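We drove up to the Jalovside harvest fair on the Thursday, mostly to get out of the house, and came home with a boot full of apples and a cold each.

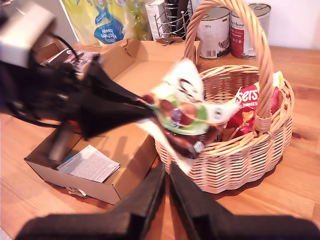
## Getting there

Leave early! The car park is a field belonging to Plerklow Farm, and by the time we rolled in there was a queue right back to the bridge. Parking is free, but the track is rutted and I heard something scrape under the car (still haven't looked).

## The hampers

I'd come for the hamper tent and I wasn't disappointed. Wosach had a whole wall of wicker - picnic ones, log ones, little egg ones - and I stood there far too long stroking the lids. You can order a filled one for Christmas, but they only make 300, so I put my name down before lunch. Marchuk do a cheaper one, less cheese and more biscuits, and the woman next to me swore by their chutney.

## Food and animals

The pork rolls were lovely and the coffee was dreadful. Try the cider tent at the far end instead, where there's somewhere to sit and a stove going.

We missed the sheep judging, but we did see the heaviest pumpkin, a great sagging thing at 610 pounds on a pallet. The children next to us wanted to climb on it and so, I admit, did I.

## If you're going next year

Take cash and proper boots. There's a smaller fair in February as well, seeds and plants mainly, and I'm told you can park right by the gate for that one.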